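What I learned rewriting one letter

I've been back at my desk for a couple of weeks now, and I keep getting asked what I did all summer, so I'm writing it down. The short version: I spent most of it on a letter. One letter, two pages, sent out by the city of Zirnholm to anybody whose parking permit is up for renewal.

If you've never worked on a city service, that probably sounds like a joke. A whole summer! But that letter was behind 625 phone calls in the month before I started, and the people on the phones could recite the confusing paragraph from memory (one of them did it for me in a funny voice, and I laughed and then felt a little sick).

I was brought in by Enikő Lakatos, who runs the small service team there. She'd read something I wrote ages ago about forms and figured I'd be cheap. She was right. She also gave me a desk by the permit counter so I could overhear things, and I can't recommend that enough. I filled a notebook in the first few days just from sitting there with my coffee and my ears open.
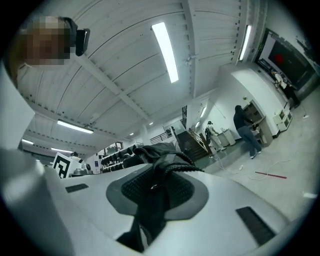
So what was wrong with the letter?

It told people their permit was expiring, then spent a page and a half on the parking code before it mentioned what to do. The web address was at the bottom of page two, under a signature. Most of the folks I talked to had stopped reading long before that and picked up the phone.

My first draft was, I thought, gorgeous. One page, big heading, short sentences, a nice box with the deadline in it. I took it down to the counter and asked people in line if they'd look at it while they waited. The first man read it twice, folded it up, and asked me if he was getting a ticket.

I'd put the word "expires" in the heading. People saw it and thought they were already in trouble. So that went, and "Renew your parking permit" took its place, and the next bunch of people got it right away. I did this over and over, 12 versions in all, and I still have every one of them in a folder because I can't throw paper away.

A few things I'd tell anyone starting on this kind of work:

Print it. I mean on the real paper, folded the way it'll be folded, in the real envelope. My deadline box looked great on screen and landed right on the crease.

Ask people what they'd do next, and then hush. Asking if the letter is clear gets you a polite "sure" every single time. I knew that going in and I still asked it twice on the first morning.

Find out who owns the words. Half of our parking code paragraph turned out to be in there only out of habit. The other half was required, and the lawyer was perfectly happy to see it moved to the back of the page. It took one meeting! She'd just never been asked.
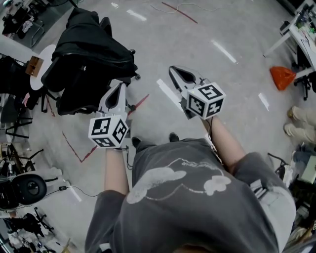 The part about the software

I was hoping to skip this, but people will ask. The letters come out of a system called Prarkano, and Prarkano has opinions. It allows 60 characters in a heading. It'll do bold, but only if the whole line is bold. The renewal page itself lives in a different system, Clorar, which calls the permit a "parking entitlement," so for a while our lovely plain letter was sending people to a page that used a term they'd never seen.

I made a fuss about that one. Enikő made a bigger fuss, in a nicer voice, and the label got changed in August. It was a single word on a single button and it needed three sign-offs. I've stopped being grumpy about sign-offs, mostly, but I did go out and buy myself a very large pastry that afternoon.

The thing I'd do differently is talk to the mail room sooner. I treated them as the end of the line, the place where the finished letter goes, and they knew more about it than the rest of us put together. They were the ones who saw the returned envelopes. They knew which apartment buildings never got their mail and which ones got everybody else's.

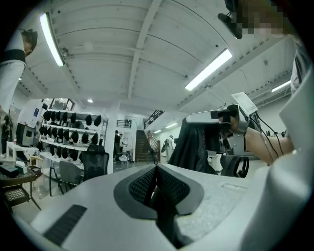
They also knew the letters went out in one big batch, which meant all the calls came in the same few days. Splitting the batch up was their idea, it cost nothing, and I suspect it'll do as much good as all my fussing over headings. I've put their names on the write-up ahead of mine.

I don't have final call numbers yet. The first month looked good, but it was also vacation season, and I'd like to see a full winter before I brag. Enikō has promised to send me the counts as they come in.

Next up is the reminder postcard, which has even less room and a picture of a bridge on it that I've been told is not up for discussion. If you've worked on postcards, please write to me.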